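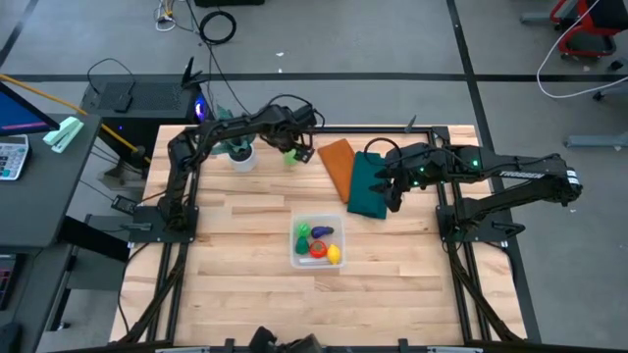
Two arms mounted left and right of a butcher-block tabletop.

Perkine Camera Listings – progress report to Bando
December 27, 2018

You asked for a plain account of where the catalog money has gone since March, so I have left out the charts. The short version is that the listings are cleaner than they were, the returns have come down less than we were promised, and I don't think the second payment should be released on the terms in the original plan.

Work done

We had 3113 product pages for camcorders, compact cameras, memory cards, batteries and chargers. All of them have now been read by a person at least once. Of these, 516 were taken down because they were duplicates, or because the item had been out of stock for so long that no supplier would confirm it still existed. The remaining pages have one title format and one place for the battery type, which used to turn up in the title, the third paragraph or nowhere.

Zoom figures were the worst part. Suppliers like to multiply optical zoom by digital zoom and print the result in large type. We now list optical zoom first and digital zoom on its own line, and the multiplied number is gone. Two suppliers complained. One sent us a replacement text with the same number in it, which we did not use.

Resolution is still a mess. Many cheap camcorders are sold by the still-photo figure, and that figure is often reached by software stretching a smaller image. Where we could get the true sensor size we printed it. Where we couldn't, the page says "maker's figure". I would like to believe shoppers read that line. I have seen no evidence that they do.

The Edent import tool

This was supposed to save us the hand work. Edent's sales sheet said it would match supplier feeds to our pages with almost no checking. In our test it paired a wall charger with a tripod and gave 14 different cameras the same lens cap. They have sent 2 updates since. The second one is better, but every batch still has to be checked, and the hours for that were never in the budget. I have asked for a discount and been offered a training day.

Returns

Returns marked "not as described" are down on camcorders and flat on memory cards. Before anyone puts the camcorder result in a newsletter, please note that we also stopped selling the three worst models in the same period. I can't separate the two effects and I am wary of anyone who says they can.

Memory cards are a different problem. People buy a card that is too large for an older camera, and the limit is buried in the manual. Koutsoukos has promised a compatibility list for its whole range. It was promised for the summer, then for the fall. What we have so far is a spreadsheet with the model column half filled in.

Money

Staff time is over plan, photography is under plan, and the software line will be spent in full whether or not the tool is worth it – the contract doesn't allow us to stop early. I would not sign that contract again.

Next steps

Finish the battery pages by the end of March. Hold the Edent renewal until one full batch goes through without a wrong match. Pay Koutsoukos for the list when the list arrives. The revised hours are on the sheet sent with this report, and I need a yes or no on those before we start the charger pages.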